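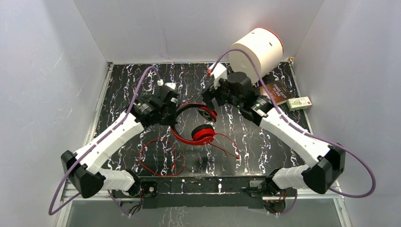

黑底白纹,亮面的。这类花纹现在到处都是。

厨房台面的事拖到二月还没定。我本来以为选台面是装修里最省心的一步,量好尺寸,挑个颜色,付钱。结果两个星期里我跑了四家店,听了一肚子关于石头的话,回家以后比出门前更糊涂。

先交代一下背景。旧台面是上一任房主留下的,米黄色,水槽边上鼓了一块,菜刀刀背磕过的地方露出里面的碎屑。我忍了三年,今年决定换。预算不宽裕,家里两个人天天做饭,炒菜,剁骨头,熬酱,偶尔揉面。要求就这些。

第一家是Wuvotton的展厅。灯光打得非常讲究,每块样板上面都有一盏小射灯,黑的显得特别黑,白纹像在发光。店员给我看的头一款就是黑底白纹,名字很长,里面有“午夜”,有“极光”,还有一个意大利地名。我问这是天然的还是做出来的,他说“灵感来自天然大理石”。我又问了一遍,他说“保留了天然大理石的灵魂”。问到第三遍他才告诉我是人造的石英石。

我对人造的没有意见。我有意见的是要问三遍。

后来我发现这套说法各家都有。凡是“灵感来自”“致敬”“臻选”开头的,多半你得自己翻到样板背面去看那张小标签。标签上的字又小又灰,写着树脂、填料之类,正面的字倒是烫金的。一个东西如果真像他们说的那么好,为什么不把成分印在正面?

再说花纹。店里给你看的样板是巴掌大一块,上面恰好有一条很漂亮的纹,从左下斜到右上,收得干干净净。可是谁家的台面是巴掌大?我问能不能看整板,Wuvotton那位说整板在仓库,仓库不对外。我问那我怎么知道切出来是什么样,他拿平板给我看效果图。效果图里的厨房比我家客厅还大,台面上只放着一碗柠檬。

效果图里永远有柠檬,没有电饭锅,没有酱油瓶,也没有插着六双筷子的筷子筒。我把家里台面上常驻的东西列过一遍,剩下能露出花纹的地方只有砧板左边那一小条,还有洗碗架前面一点点。多花的钱基本上是给电饭锅底下铺的。

第二家在Renton路上,门面小,老板不太爱说话,我反而愿意多待一会儿。他家的报价单写得清楚:材料、切割、磨边、开孔、搬运、安装,一项一项列出来,总价3533。我拿着这张单子再去看别家,才明白别家所谓“一口价”里有多少东西没算进去。比如水槽开孔,Doležal那边按孔另收,炉灶孔又是一个价,龙头孔再一个价。我说台面不开孔我拿来干什么,对方笑了笑,说很多客户都能理解。

我不太理解。

Doležal还有一件让我不舒服的事,就是“终身质保”。这四个字印在门口,印在袋子上,印在名片背面。我要求看质保条款,给了我一张折了三折的纸。读完以后我的理解是:热锅烫的不保,重物砸的不保,酸性液体渗的不保,清洁剂用错的不保,接缝处自然变化的不保,搬家以后不保,原购买人把房子卖了也不保。那么保的是什么?保的是我什么都不在上面做,并且一直住在这里。

关于不怕烫,我听到的版本也很多。一家说锅可以直接放,一家说放几秒没事,一家说最好垫一下,Renton路那位老板说:“你现在的台面怎么用,新的还怎么用,垫子照垫。”我倾向于相信最后这种,因为它对卖东西没有任何帮助。

网上的评价我也看了,看得很晚,看得眼睛疼。好评大多写在安装当天。“太惊艳了”“提升了整个家的气质”“闺蜜都问链接”。安装当天的台面当然惊艳,谁家新装的台面是难看的?我想找的是用了几年以后的人怎么说,这种评价少得可怜,找到一条,还是来骂快递的。另外有一些“真实业主分享”,照片里又是那碗柠檬,我就把页面关了。

说到亮面。我对高光亮面一向有怀疑,黑色亮面尤其。以前租房子的时候住过一套,餐边柜是黑色亮面的,擦完漂亮十分钟,然后就是指纹、灰、水印,窗户一开,阳光斜着进来,什么都看得见。我那时候每天下班第一件事是擦柜子。现在店员跟我讲“黑色耐脏”,我都要停下来想一想他自己家里是什么颜色。耐脏的是花的、灰的、说不清什么颜色的那种,我奶奶家的水磨石就是,掉一粒米在上面得趴着找。

当然也有人会说,你就是没钱买真的,所以看什么都不顺眼。有可能。可是我也去看了真的。Harkholm专做天然石材,进门要换鞋套,我在里面转了一圈,确实好看,纹路有深有浅,近看有很多细小的东西,说不上来,跟印出来的不一样。然后我问能不能切柠檬。对方说最好不要。番茄呢?最好及时擦掉。醋呢?她看了我一眼。大概意思就是,这石头很适合放在厨房里看。

效果图里那碗柠檬,原来放的是最不该放的东西。

我的邻居Ludmila Kratochvíl做了一辈子裁缝,现在退休了,喜欢到我家来喝茶,顺便批评我的窗帘。我把几块样板摆出来请她挑。她用指甲刮了刮背面,又掂了掂,问我哪块最便宜,我指给她看,她说那就这块。我说你不看看花纹?她说布料店里也一样,花得越厉害,越要看看底下织得怎么样。然后她继续说窗帘。

我没有完全听她的,最便宜那块颜色发绿,我实在受不了。但她那句话我记住了,后来再去店里,我都先翻背面。

还有接缝的问题,各家都讲得含糊。我家台面是L形,总要有一条缝,缝落在哪里很要紧。素色的缝不明显,纹路大的,两块板一拼,左边的线走到缝那里忽然断了,右边另起一条,隔得老远都能看到。有一种服务叫“对纹”,就是拼的时候让两边的线接上,听上去理所应当,结果是加钱项目。而且对纹要废料,废的料也算我的。我问废下来那块能不能给我拿回家当砧板,说要另付磨边费。

我现在的想法大致定了。浅灰,哑光,小颗粒,没有纹。朋友听了都说可惜,说换一次台面不容易,应该选个“有设计感”的。设计感这个词我越听越不懂,好像专指那些过几年会过时的东西。前些年流行纯白,再早流行仿木,小时候家家户户是绿色瓷砖。现在轮到大纹路,商场洗手间是它,奶茶店吧台是它,手机壳是它,连我牙医那里的前台都是它。等哪天大家看腻了,店里又会有新的射灯打在新的样板上,新的店员会跟我说,之前那种早就不流行了。

也可能是我老了。我先生就这么说。他喜欢黑的那款,从Wuvotton出来以后念叨了一路,说晚上开着灯煮面会很有气氛。我提醒他擦台面的人是谁,他说可以轮流。我请他先轮流一个月擦炉灶试试,到现在是第8天,昨天那一次他说忘了。

样板还摆在窗台上,灰的和黑的各一块,我每天早上路过都看一眼。黑的那块上面已经落灰了。灰的那块多半也落了,看不出来。

下周我打算再去Renton路一趟,问问哑光的那款有没有厚一点的,顺便问清楚旧台面拆下来谁搬走。这一项报价单上没有写,我翻了两遍。

相关文章
“终身质保”到底保到哪一天
我为什么退掉了那台破壁机
水磨石,以及奶奶家的夏天
窗帘的事,邻居说得对吗
租房时擦过的那些柜子
二月杂记:漏水、发票和一锅煮糊的粥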